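Planner rejects every grasp near glass table top

stisdale_dev
Running Didow 1.7 in the living room sim. Out of 17 runs the planner threw out 16 with "goal in collision". The only surface nearby is the glass coffee table. Anyone else seeing this?

nazari
Padding. The default is too fat for low tables. Drop it and try again.

tilterow
Disagree. I'd look at the depth first. If glass renders as transparent you get floor points under the table and the octomap fills in rubbish.

nazari
It's sim. He can feed it ground truth meshes and skip the octomap.

stisdale_dev
I don't want to skip it, the real unit won't have meshes. Logs from seed 1381, gripper closed on the red and white object over the table: 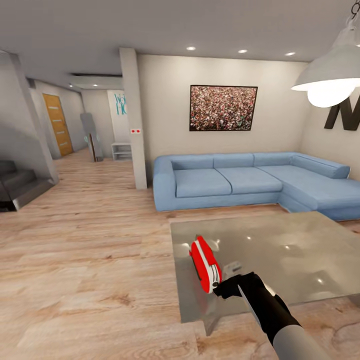

Planner still has the fingers in collision at that pose. Padding is at the default, I haven't touched it.

tilterow
Dump the cloud and colour it by height. If there are points below the table top, it's your depth.

nazari
Or change one number and rerun. Takes seven minutes.

stisdale_dev
Will do both and post the cloud.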